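Push-button station

A push-button station is a small enclosed control point in which one or more manually operated switches are mounted to start, stop or signal electrical equipment. The term covers the complete assembly: the operator, the contact block behind it, and the box that holds both. In everyday shop use it is often shortened to "button box".

Construction

The operator is the part touched by the user. It consists of a cap or head, a spring-loaded plunger and a collar or bezel that bears on the outside of the enclosure. Heads may be flush, extended or mushroom-shaped. Round heads are the most common, while square caps are usual on panels where several switches are set close together.

The contact block sits behind the operator and carries the switching elements. A normally open contact closes when the button is pressed; a normally closed contact opens. Many blocks can be stacked or swapped without removing the operator from the panel. Wires are held by screw terminals, spring clamps or, on smaller switches, solder or push-on tabs.

The enclosure is a box of molded plastic, sheet steel or cast metal. Its cover has one hole for each operator and is fixed with screws near the corners. Cable enters through a threaded opening or a knockout in a side wall.

Color

Red is used for stop functions and green for start on most machinery. White, gray and black may be assigned to either, depending on the rules in force – many plants keep their own list. Enclosure color is less closely controlled, apart from yellow, which is widely kept for emergency stop stations.

Assembly

The operator is passed through the cover from the front and secured from behind by a ring nut or a latching collar. An anti-rotation notch, where provided, keeps the legend upright. The contact block is then attached, the conductors are connected and the cover is closed. Stations used for training are often supplied unassembled, and the Tandstead course manual, edited by Ülle Dzene, lists 40 such exercises.

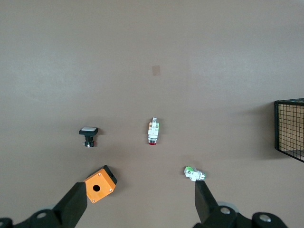 Separate push-button components on a tabletop, including a single-hole orange box and a switch with a red button head.

Maintenance

Routine inspection covers terminal tightness, plunger return and the condition of the cover seal. A head that sticks is replaced as a unit. Contact blocks are tested for continuity in both positions with the supply isolated.

See also

Contact block
Emergency stop
Junction box
Limit switch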